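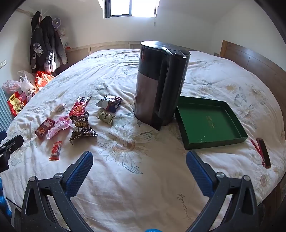 Most of the arguments I hear about manipulation software are about the policy. Which network, how many parameters, how long to train. I think we spend too little time on the dull code that sits between the raw recording and the training run.

At Grollach our last batch was 1,011 episodes of household handling. When Ornella Fiore went through them by hand, 225 had a timing error between the video and the jaw width signal. The error was 70 milliseconds. That sounds small. A jaw can be open at one end of that window and closed on a snack packet at the other, and a model trained on it learns to close late.

No planner downstream fixes that. We tried. Ankit Garg added a correction to the controller in Kestisdale, and it helped on boxes and made crinkled foil worse. The controller was making up for something the loader should have caught, and it took us until May of the next year to pull the patch out again.

My view is that a team should write its checking tools before it writes its model code. I mean simple things. A viewer that plays the video with the gripper width drawn under it. A script that refuses an episode when the clocks disagree. A plot of the camera path, so that a jump in tracking shows up as a jump. Ferkent, our own viewer, started as one file and is still ugly, and we open it more than anything else we have.

The usual objection is that more data will average the errors out. Random noise, maybe. A fixed delay points the same way each time, and more of it only teaches the same mistake better. The other objection is cost, and I take that one more seriously. Small groups have few hands, and a viewer doesn't get anyone a paper.

Still, I would give up a month of model work for it. We did our tests in the wrong order and paid for it in retraining.

Filed under: Opinion, Robot Software, Data Tools

Recent posts
Why we moved the planner off the main loop
Singhal: notes on a smaller pose tracker
Reading a jaw width log

Contact | © 2021 Grollach | Back to top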